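# Gray marks on glazed stoneware plates: scratches or metal transfer?

Category: Kitchen and tableware. Asked in September.

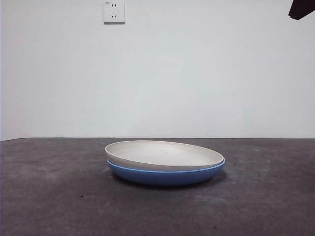
## Question

I have a set of stoneware dinner plates bought secondhand in Sutalham. After a few months of daily use, the eating surfaces have picked up thin gray lines, mostly in the middle where the knife lands. They do not come off in the dishwasher (normal cycle, powder detergent) or with dish soap and a sponge. A fingernail run across the lines does not catch on anything.

Two things I would like to know:

1. Is the glaze damaged, or is something deposited on top of it?
2. If it is a deposit, what removes it without dulling the finish?

The flatware is stainless, brand Hayes, also secondhand. The bottoms of the plates have unglazed foot rings, and I stack them directly on each other. No maker's mark that I can read.

*Grażyna Olszewski*

## Answer 1 (accepted)

Most likely metal transfer. A glaze is a glass and is usually harder than table-grade stainless steel. When a knife edge drags across it, a small amount of steel rubs off and stays in the microscopic texture of the surface. Satin and matte glazes pick up more of it than high-gloss ones.

The fingernail test is useful but not conclusive, as very fine scratches will also pass it. A better check is to clean one mark and look at the spot again at a low angle under a desk lamp. If the line is gone, it was metal. If a colorless line remains in the same place, the glaze is scratched.

To remove the metal:

- Wet the plate and apply a powdered or liquid cleanser containing oxalic acid. Wear gloves.
- Rub with a soft damp cloth in small circles for 30 seconds. Do not let the cleanser dry on the plate.
- Rinse thoroughly, then wash with ordinary dish soap before using the plate for food.
- Repeat once if a shadow remains. If two passes do nothing, stop.

Test on the underside first. Do not use this on gold or platinum bands, or on decoration applied over the glaze.

A paste of baking soda and water also works on light marks. It takes longer and needs more pressure.

The foot rings are a separate problem. Unglazed clay is abrasive, and sliding one plate off another will wear the glaze of the lower one. Those marks are usually curved and follow the diameter of the ring. Put a felt or paper divider between plates, and lift them straight up. You can also smooth a rough ring with 600 grit wet/dry paper, used wet. I would not go as coarse as 100.

## Answer 2

I used Nirnamex cream on mine and it took the lines off. Took maybe two minutes a plate. They came back by winter though, so now I do it every so often. Check the label for whether it's ok on ceramics, there are a couple of versions.

## Answer 3

Check the knives too. Serrated ones are worse than plain ones in my experience. I had the same lines on Stotine plates and they slowed down a lot after I swapped the knives.

Don't use steel wool. It leaves more gray than you started with.

> **Comment from Grażyna Olszewski:** Tried the oxalic acid cleanser on one plate. Straight lines gone after the second pass. Two curved ones are still there under the lamp, so I assume those are from the foot ring. Ordering felt dividers.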